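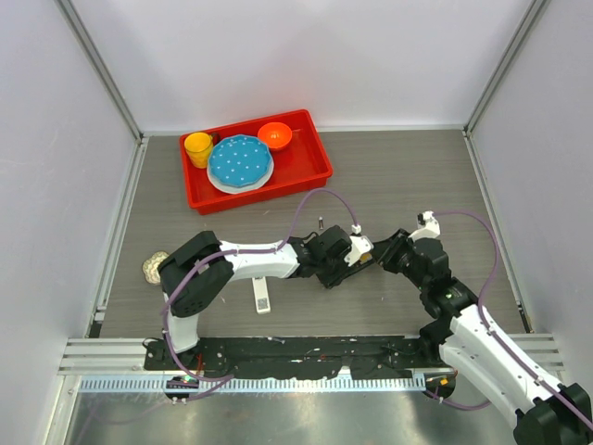 Staff at the Rindgate hostel were asked what slowed down their breakfast service, and one of them answered that it was never the cooking. It was the trays. Every tray came back to the hatch laid out in a different way, and whoever stood there had to look at each one before they could pick anything up.

Chapter 7
Carrying and Clearing

A tray is a simple piece of equipment, and most people learn to use one without being taught. In a home that is good enough. In a canteen serving 1000 meals a day, small differences in how a tray is loaded add up to wet floors, chipped rims and long queues.

This chapter deals with crockery between the table and the sink. You will already have met the main types of plate and bowl in Chapter 4. Here we are concerned with how they sit together: which pieces stack, which do not, and how much space should be left between them.

Plates are the easiest. A plate will rest on another plate even when the two do not match, as with a blue one placed on a white one. Bowls and mugs need more thought. A mug is tall for its width and tips if the tray is tilted. A bowl often holds the last of the food, and should not go on top of plates until it has been scraped.

Weight matters as well. If the plates and the mug are all towards one end of a tray, that end is heavier, and the carrier should move one hand further along or shift the plates before lifting.

The case study at the end of the chapter follows the Siliņa works canteen in Nodinska, which has 34 tables and a single return hatch. Its manager kept a record of breakages from January onwards and found 131 damaged pieces, most of them mugs.

By the end of the chapter you should be able to:
load a tray for one person and for two
say which pieces may be stacked and in what order
clear a table without going back to it
set out a return hatch for a small canteen

7.1 The parts of a tray

The flat part of a tray is called the floor, and the raised edge is the rim. A low rim makes it easy to slide a plate off. A high rim holds spills.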